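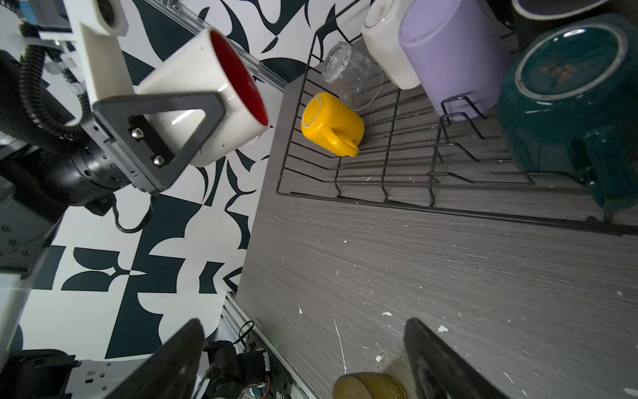
Bring back the office tea break

Three o'clock used to mean something. At Prydderch, where I did my first proper job, it meant everyone got up. Accounts, dispatch, the two blokes from the print room, whoever was on the phones bar one. Fifteen minutes. Kettle on, biscuits out, sit down. Then back to it.

I hadn't thought about it in years. Then in August I spent a few weeks filling in at a firm called Tinergate, and I noticed that the whole time I was there I didn't have one conversation that wasn't booked in. Not one. Lovely people. They had a kitchen, a good one, with a coffee machine that cost more than my car. People went in on their own, pressed a button, carried the cup back to their desk and drank it while typing.

That's the standard now. We've got the drinks and lost the break.

I want to argue for the break. The old sort, fixed time, all together, away from the desk, paid. I know how that sounds. Bear with me.

First thing. It has to be at a set time. Every modern workplace says take a break whenever you need one, and it sounds generous, and the result is that hardly anyone does. You need one when you're busy. When you're busy you don't stop. Whereas if the whole floor gets up at three, staying put is the odd thing. You'd have to explain yourself. Morfudd Morgan ran our section at Prydderch and she would come and stand beside you. Didn't say a word. Just stood there with her cardigan on till you saved your work.

Second, it was how you found things out. I learned more about that business from sitting next to dispatch than from any induction. Why the Gosstead orders always went out late. Which customers would pay if you rang and which ones would only pay if you wrote. Who'd been passed over for what. Some of that was gossip, sure. Gossip is how a lot of useful information travels and I won't apologise for it.

Compare the way it works now. You've got a question for someone in another team. So you send a message. They're in a meeting. They answer two hours later with a question of their own. By then you're in a meeting. Next thing there's a half hour in the calender with six people in it, for something Edgardo Manalastas would've sorted for me over a Scotch Finger in under a minute.

I did the sum once. Fifteen minutes a day for 30 people is a lot of wages, and I can see why a manager looking at a spreadsheet would get out the red pen. But nobody does that same sum on the meetings. I'd love to see it done on the meetings.

Where I am now is Bristeo, a small place, surveying mostly, and a few of us have got it going again. Started badly. Siwan Beddoe put it to the boss as a three month trial and he said fine so long as the phones were covered, then scheduled a site call over the top of it for the first fortnight. Twice people just forgot. Once it was me and Siwan looking at each other over the Arnott's tin. But it's taken now. Mostly.

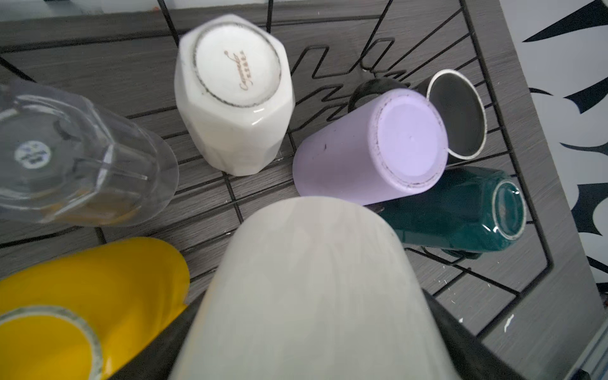
The thing I'd underrated was the business of making it for each other. Machines let you serve yourself, which is quick, and you never have to know how anybody takes theirs. With a pot and a kettle somebody's on the job, and it goes round. You learn that Fasil Gebru has it black and strong enough to stand a spoon in. You learn who says they don't mind and does mind. Then at half past there's the washing up, and two people get stuck at the sink together, and those two people talk. By the end you've got a rack full of cups upside down, none of them going with the next, a glass tumbler in amongst the mugs, and the surveyor and the payroll lady have worked out why his mileage claim keeps bouncing. I'm not making that up. It was sixty-odd dollars. He'd been cross about it since Easter.

Now the objections, because I've heard them all, some from people I like.

Not everybody wants to chat. True. I don't always. Amnuay Nuchit brings the crossword down and hasn't said more than good afternoon in weeks, and he's there every single day. Sitting quietly near other people is allowed. It's a different thing from sitting quietly at a screen. What I won't have is any sort of organised fun. No icebreakers, no theme, no slides. The minute somebody uses the break to make an announcement it's a meeting and you should walk out.

What about people at home? This one's harder and I haven't got a good answer. We tried it with a laptop on the end of the table and it was grim, everyone shouting at the laptop. What we do now is make sure the days people are in line up a bit more. That's a patch. It isn't fair on those who can't come in and I'd rather say so than pretend.

Smokers already get one. Ha. Yes they do, and have you noticed they always know what's going on?

And the big one: it costs money. It does. The biscuits cost us nearly nothing, the time costs something real. A mate who manages a bigger office told me she has 600 staff over several floors and it couldn't be done. Maybe not all at once. Do it by floor then. Do it by team, though I reckon you lose a fair bit that way, as the point is meeting the ones you don't already work with. The old factories managed it with a bell and a trolley -- and a lot of them were bigger than her place.

There's a bit of nostalgia in this, I'll own up. Prydderch was not heaven. The pay was ordinary, the carpet smelt, and there was a manager in the back office who never once came out for his tea and had it taken in to him. He's the reason I'd add one more rule. Bosses come too, and bosses take a turn at the sink. If they don't the whole thing turns into something the staff are being allowed to have, and things you're allowed to have get taken off you in the next bad quarter.

So, if you want to try it. Pick a time. Don't ask for views on the time, you'll be there till Christmas. Buy a big tin. Put the kettle on yourself the first week and don't make a speech. If only two turn up then two turn up.

Ours is at three. It's ten to now and its my turn, so I'll leave it there.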